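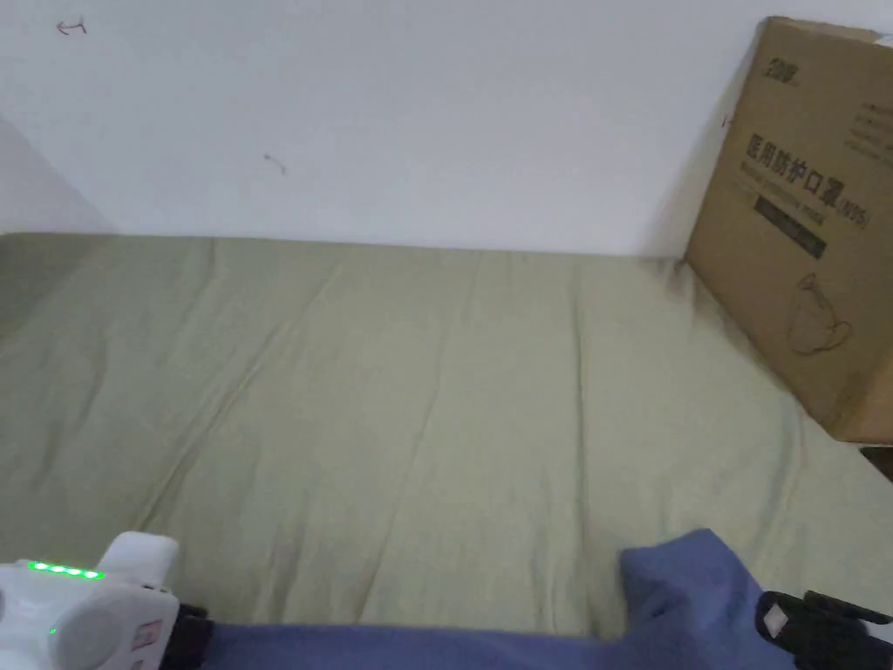

Starting on a T-shirt with the handheld pair.

Handheld gripper trials – your questions

I'm Viola Pagano, and I've been trying out grippers for the Skisterden folding project since August. I keep getting the same emails, so I put my answers in one place!

Why T-shirts?
They're floppy, cheap and a pain to pick up. A stiff part lets you get away with a sloppy grip, but thin cloth slides or bunches up the second you're careless (ask me how I know). I've logged 637 grasps so far and I want 200 more before I pick a favorite jaw.

Do you hold both corners at the same height?
I try to, but a small tilt is fine by me. What I care about more is how the cloth gathers at each clip – tight folds there make the next move harder. 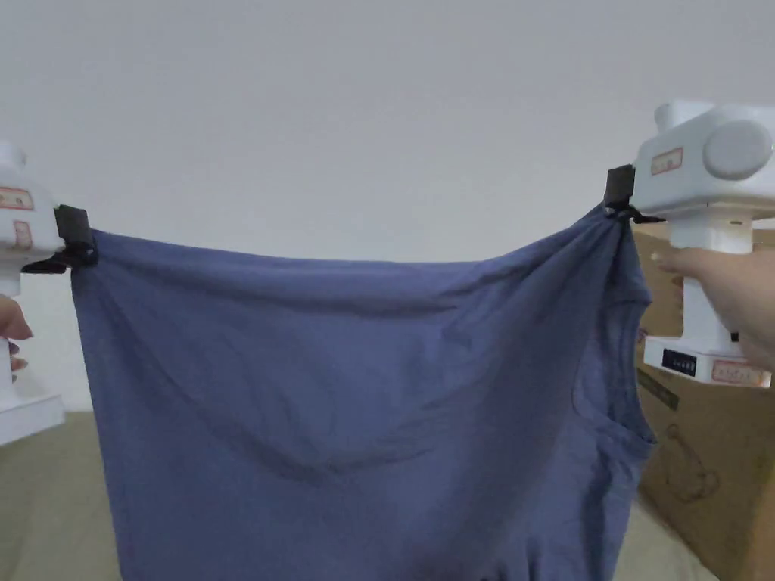

Do you work on a table?
Sometimes, but I like a soft surface better for this. The jaws can press down a little to get under the fabric, and I don't wince every time they touch.
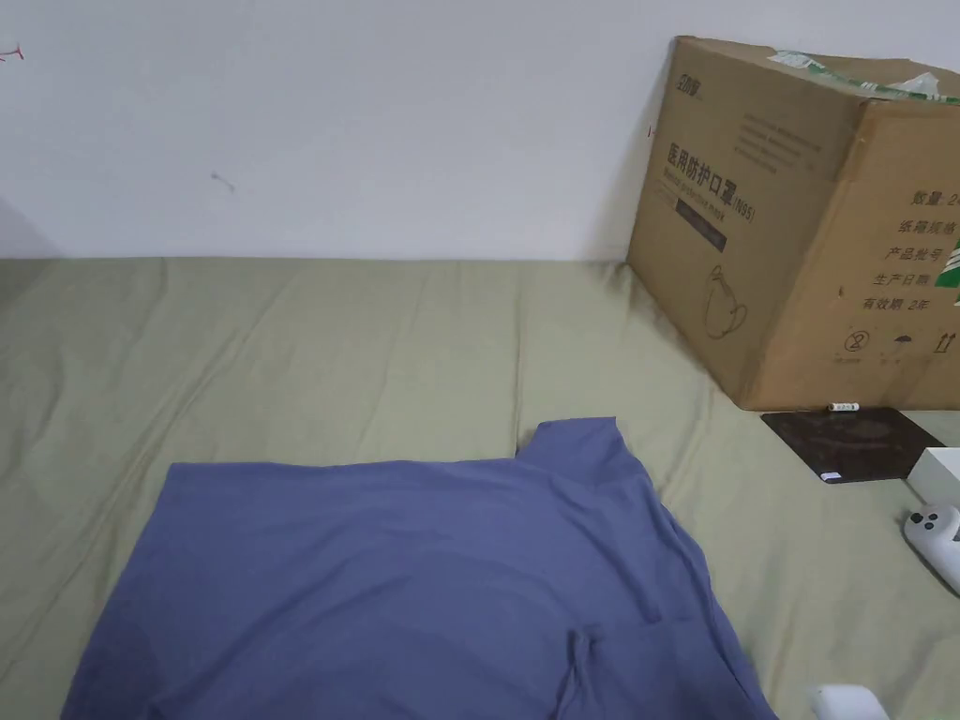
Tatsuya Koyama does his runs on a hard bench and swears by it, so we compare notes on Fridays and argue a bit. If you have jaw pads you'd like me to try, write to me and tell me how thick they are.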